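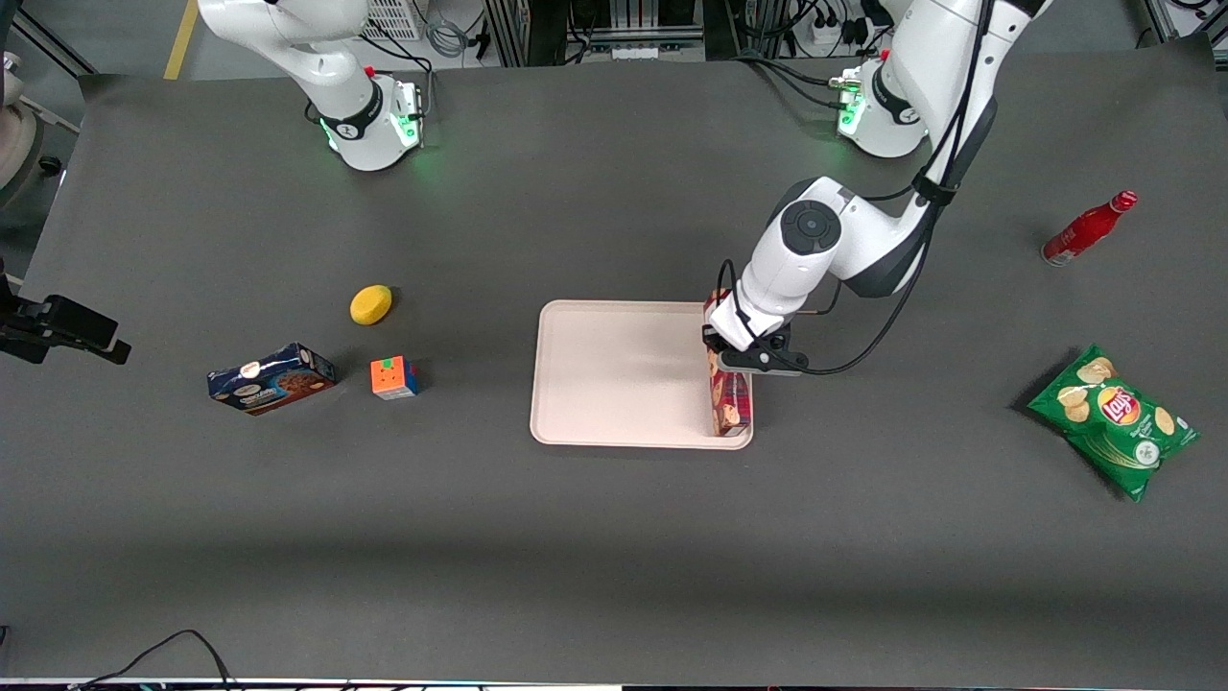 Ticket 121 - Ship spending tracker, totals don't match
Opened by: Tuulikki Kallio
Priority: normal
Status: closed, with a follow-up

Opening this for myself as much as anyone. I keep the patrol vessel spending page on our defence procurement board, and a member messaged to say the running total for the Bronivport class had jumped by $200 million overnight. I hadn't touched it! Last I'd looked, the whole program sat at $600 million, design contract and long-lead steel included.

First thing I did was reload the page, clear the cache, then try it on my phone. Same wrong number everywhere, so it wasn't my browser playing up.

Second thing, I pulled the raw sheet out of Clustier (that's the database the tracker sits on, for anyone new) and added up the amounts by hand with a cup of tea. Came to $600 million on the nose. So the entries were fine and the page was adding something twice.

17 March 2019
Found the likely culprit. The Laitinen engine contract was amended in September, and whoever entered it put the amendment in as a new line with the full revised value, then marked the old line "superseded". My hand count skipped superseded lines. The page didn't. What I can't work out is why it behaved itself all winter and only went funny now.

Later, same day
Okay, worked it out. We moved to the new Clustier report template on Friday, and the old template had a filter on the status column that never got carried over. I'd set that filter up myself and completely forgotten about it. Put it back, republished, still wrong. Grumbled a bit. Then noticed the filter is case sensitive and the engine line says "Superseded" with a capital S - fixed the spelling on that one and the total dropped straight back to where it should be.

Checked the rest of the sheet while I was in there. There were 17 superseded lines across the other programs, all lower case, all behaving. The Molthorpe refit page looks right too, though I'd like someone else's eyes on it as that one has amendments to amendments and my head was swimming by the end.

Reply to the member who flagged it: thank you, you were right, and sorry for the scare. No, the navy did not quietly buy another hull.

Follow-up: change the status column to a drop-down so we can't type it two different ways. I don't have permission to do that on the shared sheet, so I've asked for it. Closing this one and leaving the drop-down request open under its own number.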